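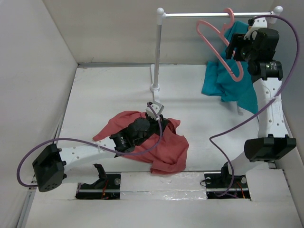
Week 7 notes: Can a machine do the laundry yet?

Short version for those of you who skipped the reading: sort of, slowly, and with somebody standing close by. The long version is most of today's session, so get comfortable.

I like laundry as a test because everyone in the room has done it and nobody thinks of it as skilled work. Then you try writing down how you put a shirt on a hanger! I gave this to last year's group as a warm-up and got 11 pages back from one table, and they still forgot to say which way the collar faces. Your hands know things your notes don't.

Why cloth is so hard

A box has the same shape wherever you put it. A shirt doesn't. Drop it twice and you get two different heaps, with the sleeves in different places and half the fabric hidden under the other half. The machine has to work out where the neck is (or at least guess), grab one layer instead of two, and lift without losing the bit it already found. Then the hanger swings. Hangers always swing, and a plastic one weighs so little that a small bump from a finger sends it off at an angle.

Two arms help a lot. One can hold while the other moves, the way you pin a sleeve with your left hand. But two arms can also bump into each other, or pull against each other, and now you have twice as many joints to keep track of.

What the shops are doing

For the shop-floor side we'll use the Flinum and Nellside handouts from March. Flinum is the uniform service that tried automating its hanging line. Their folding of flat towels went fine. Shirts were the trouble, and they ended up keeping people at the hanging station and letting the machines move full racks around. Nellside went the other way and changed the job - wider hangers, one style of shirt, every piece fed in collar first. Is that cheating? I don't think so, but I'd like to hear you argue about it.

Keep three questions next to you while you read:

How much of the mess did a person tidy up before the machine started?
What happens after a miss? Does it try again, or does someone step in?
Would it still work with your own closet?

That last one is my favorite, and it's where most of the big claims get wobbly.

For next time

Hang 20 pieces of clothing at home and write down every time you had to fix something halfway through. A slipped shoulder counts. So does a hanger you dropped. Mix up the fabrics if you can, and bring your list on paper, please, because we'll be swapping them.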